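Participants wanted: help us compare grippers and controllers at the Penero Robotics Lab

Posted Mar 18, 2020

Do you like fiddling with things until they do what you want? Have you ever wondered why one robot hand grabs a sugar packet on the first try and another one chases it across the table? Then we'd love to have you in our next study!

The Vallia project is looking for 15 people to try out robot grippers and controllers in simulation. Everything runs on a computer, so you can take part from your own desk. You'll drive a simulated arm with a game pad, then with a 3D mouse, and move small objects between containers. Then you switch to a different gripper and do it all over again (it feels surprisingly different, even with the same arm). We record the joint positions and the commands you send, and afterward we ask you what drove you crazy and what you liked.

You don't need any background in robotics. Gamers, crane operators, knitters, people who fix their own bikes: all very welcome. We're also keen to hear from people who have never held a game pad, as we want the results to say something about beginners too.
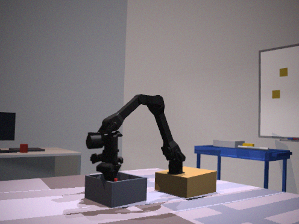 The simulated workspace, with the gripper down at the top of the yellow box.

The room you'll work in was built by our own team over the winter, and we're pretty proud of it. The arm will feel slow at first. Give it ten minutes. Most of our pilot testers were grinning by the end of the warm-up, and a couple asked if they could stay on and keep stacking blocks.

What we ask of you

You take part in 4 sessions, each lasting 2 hours including breaks. Sessions can be spread over several weeks and we have evening slots. Please don't book them all on the same weekend, your hands will get tired and so will your patience.

You should be 18 or older and comfortable reading instructions in English. Glasses and contacts are fine. Left-handers, please tell us when you sign up so we can send you the other button layout. You'll need a desktop or laptop that can handle a recent 3D game, plus a steady internet connection. We mail you the controllers with a prepaid return label.

What you get

Everyone who completes the full set of sessions receives $500. If you stop early you're paid for the sessions you did. You'll also get a plot of your own learning curve, and an invitation to our open day in December, where you can try the winning setup on the real arm.

About the comparison

We're testing two grippers, our in-house Noguchi hand and a plain parallel-jaw design, under the same controller software, Pritumeo. We don't have a favorite! Last year's bench tests gave us mixed answers and we'd really like more hands on the controls before we pick one for the next build.

How to sign up

Send a short email to the study desk with the subject line "Vallia study". Tell us which evenings suit you, what kind of computer you have, and whether you've used a game pad before. No resume needed. We'll reply with the consent form and a link to the system check. Places are filled in the order the completed forms come back, and there is a waiting list after that.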